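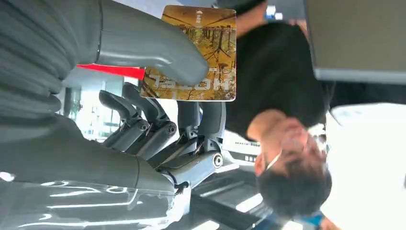
Grupo de Manipulación — Laboratorio de Robótica Doméstica, Traden (sede de Pevville)

¿Doblan ya la ropa? Todavía no. Hablamos con Ghada Haddad

A las nueve de la mañana el laboratorio ya está en marcha. Haddad lleva el grupo de manipulación desde que se abrió la sede. Habla deprisa, mira el reloj. Tiene ensayo a las diez y media.

Primera pregunta, la de siempre: cuándo tendremos una máquina que recoja la cocina. Resopla. «Depende de qué cocina. En la mía, con dos niños, ni idea. En una con todo en su sitio, los platos iguales y nadie pasando por medio, algo se puede hacer ya. Despacio.»

Lo que más les ocupa este trimestre es lo plano. Tarjetas, sobres, etiquetas de estantería, cartas de restaurante. La mano gris sujeta una tarjeta con una foto de un bosque en otoño, entre el pulgar y los demás dedos. «La gente ve eso y dice vale, una postal. Pues cógela tú de una mesa lisa con guantes de esquiar. Es más o menos lo que siente la mano.»

Cogerla de la mesa es lo peor, dice. Si alguien se la tiende, mucho mejor. En la última tanda hicieron 145 intentos desde la mesa y salieron bien 47. «No es para presumir. En marzo eran menos, eso sí.»

¿Y los fallos? De todo. La tarjeta resbala, se dobla, sale volando. A veces la mano aprieta de mas y deja marca. Zdzisław Pawłowska, que se encarga de los dedos y de casi todos los tornillos, lo resume desde la mesa de al lado sin levantar la cabeza: «Los tendones bien, el tacto regular, las yemas hay que cambiarlas.» Las yemas se gastan. Ya van por el cuarto material.

El encargo que paga parte de esto viene de Drinport, una cadena de tiendas de bebidas. Quieren reponer y cambiar los carteles de precio por la noche. Una tienda mediana tiene 1.735 referencias. Una persona con práctica cambia un cartel en segundos, la máquina tarda unos 44 — y eso cuando acierta a la primera. Haddad no lo disimula. «Si me preguntas si hoy sustituye a alguien, no. Si me preguntas si puede ir haciendo una parte mientras la tienda está cerrada, igual sí, una parte pequeña.»

En casa lo ve más lejos. Los vasos le preocupan, la ropa mojada también. La colada ni la han tocado, «eso que lo haga Gagnon, que tienen más gente». Lo dice riéndose, aunque luego pide que se ponga.

¿Qué tarea le daría a la máquina mañana mismo? Se lo piensa un rato, por primera vez en toda la mañana. «Repartir cartas para jugar los domingos. De una en una y sin enseñarlas. Si me hace eso firmo.»

Son las diez y veinticinco y Pawłowska ya la está llamanado. Quedan 30 tarjetas por probar antes de comer.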